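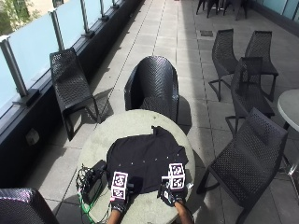 Why not just drive the arm with a game controller and record that, a reader asked under the last post, and skip the gloves altogether? I did that for most of the winter. A controller is fine for picking up a block. With a shirt I spent so long getting the gripper lined up with the hem that I forgot what I was trying to do with it, and every recording was mostly hesitation. With gloves I fold the way I normally fold, and the tracking follows along. The arm can have the problem of catching up later.

So this post is about the gloves, and about moving the whole thing outside.

The gloves themselves are plain black ones. On the back of each is a tall white cube with black square markers on the faces. One camera stays put and looks at the table, and Noltar, my name for the pile of scripts that does the tracking, finds the markers and works out where each hand is and which way it's turned. The fingers are not tracked. I get wrist position and angle and have to guess the pinch from the video, which is a weak spot I'll come back to.

My first cubes were too small. The markers were 18 mm across and Noltar lost them whenever I reached toward the collar. I made them bigger and then had a different problem, which was that one face would go edge-on to the camera just as the hand rolled over to grab a corner. Going taller, with more than one marker up each side, helped a lot. It also made the gloves top-heavy. If you build these, spread the mount over as much of the back of the hand as you can. Mine wobbled until I redid the base, and a wobble of a couple of degrees at the cube looks like your wrist has a tremor.

I cut the new base plates at Lokora, the shared workshop across town, on a Monday evening when the laser is usually free. They took 10 minutes to cut and most of the evening to sand and glue. The filament for the brackets was the end of a spool from Veloso. I ran out on the last bracket and had to buy another spool for one part.

Moving out to the terrace was for the light. My kitchen has one ceiling lamp and it puts a glare spot on whatever marker is facing up. Outdoors there's plenty of light and I can keep the exposure very short, so the markers don't smear when I move at normal speed. The sun brings its own trouble. When a shadow edge falls across a marker, half of it goes gray and Noltar drops it. I've stopped trying to fix this in code for now and just check where the shadows are before a session.

The round table is a decent size for a shirt laid flat. The pale concrete top also gives me good contrast with black cloth, so cutting the shirt out of the background is easy. The bad part of black on black is that gloves and shirt blend together in the video, exactly where I need to see the fingers. The next pair will be some other color.

Cables are still a mess. Everything goes over the side of the table and down to the floor, and I have pulled one loose with my foot in the middle of a good take. I want a clamp on the rim.

On to numbers, for people who asked. My longest clean take so far is 709 frames with both hands found in every one. A more typical take has gaps, and I throw it out if any gap is longer than 22 frames. Anything shorter gets interpolated. I picked that limit by looking at plots until they stopped bothering me, so don't treat it as science.

Kestia, the arm, is still on the bench with its shoulder joint apart. The new bearing fits but the belt is now slightly too long, and I haven't decided between a tensioner and a shorter belt. Probably the tensioner, as I have parts for one. Until that's done I'm only collecting folds. Sleeves first, then the hem.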